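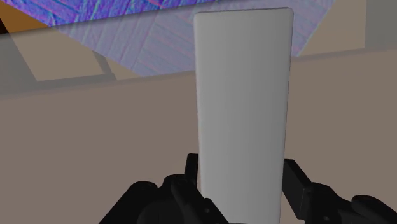 Simulated view from the Brevcombe arm, with a gray block between the two fingers of the gripper

The Brevcombe arm is a tabletop robot arm built in a shared workshop in the town of Brevcombe, together with a computer simulation used to plan and test its movements. The arm carries a gripper with two opposed black fingers and is intended for picking up, turning and setting down small household objects. Its plans and control software are maintained by members of the Sorley workshop, which also houses the machine.

Background

The Sorley workshop occupies a former printing shop and is open to members who pay a monthly fee. It began as a place for woodworking and bicycle repair. An electronics bench was added later, and the first proposal for a robot arm came from members who used that bench on weekday evenings. Early discussion centered on whether to buy a finished arm or build one. The workshop chose to build, using parts that could be made or repaired on its own equipment.

Work on the base and shoulder started in February and continued through most of the year. The arm was first shown to the full membership on Nov 28, 2020, at which time it could move between stored positions but had no working gripper. The gripper was finished the following winter.

Design

The arm has a fixed base, which is bolted to a bench, and a chain of joints ending in a wrist. Each joint is driven by its own motor through a belt. Belts were preferred to gears for the lower joints because they were quieter in a room shared with other members, although they require regular tightening. The motors are controlled by 3 circuit boards of the Sonitel type, a design drawn up at the workshop and named after an old radio cabinet in which the first board was mounted.

The gripper is known as the Akgül hand. Its two fingers close toward each other and are joined to the body of the hand by rounded links. Each finger ends in a pad with a flat inner face. The pads can be removed separately, and several shapes have been made for different objects. The hand has no sensor in the pads themselves. Contact is judged from the current drawn by the motor that closes the fingers, a method that works well with stiff objects and poorly with soft ones.

A small camera mount is fixed behind the wrist and faces forward between the fingers. The view it gives changes as the arm moves, while the gripper itself stays at the lower edge of the image.

Simulation

Much of the development has been carried out in simulation. The software model includes the arm, the gripper, a flat work surface and a small collection of objects. The objects are deliberately plain. A long block with rounded corners and no markings is used for many of the basic grasping trials, as its straight sides give the finger pads a simple surface to meet. The model also includes colored and textured background surfaces, which can be exchanged between trials so that control programs do not come to depend on one setting.

A standard trial set contains 1000 attempts. In the first complete set, 387 ended with the object held as intended. Most of the remaining attempts failed in the same manner, with one finger reaching the object before the other and pushing it aside. The approach was then changed so that the gripper stops short of the object and corrects its position before closing. Later sets gave better results, but the workshop has not published them in full because the method of counting was changed in the meantime.

Differences between the simulation and the physical arm have been a continuing subject of work. The simulated joints move without play, while the belts of the real arm stretch slightly under load. Friction between the pads and the object is also treated in a simplified way. A program is normally run on the physical arm at reduced speed before it is approved for general use.

Use in the workshop

The arm is used mainly for teaching. An introductory course of 4 sessions covers the assembly of a joint, wiring, basic motion commands and the use of the simulation. Members who complete it may reserve the arm for their own projects. These have included sorting fasteners, holding parts for gluing and moving test pieces on and off a scale.

The simulation can be run on an ordinary home computer, and some members work with it for long periods without using the machine itself. Programs written at home are stored in a shared folder and labeled with the version of the gripper for which they were prepared.

Versions

The first version of the arm had a shorter forearm and could not reach the rear of the bench. The second lengthened the forearm and added a counterweight. The current version keeps the same dimensions but uses a revised wrist, in which the cables pass through the center of the joint. A kit of printed parts for the Akgül hand is available separately and has been fitted to other small arms with an adapter plate.

See also
Robot end effector
Robotics simulator
Hackerspace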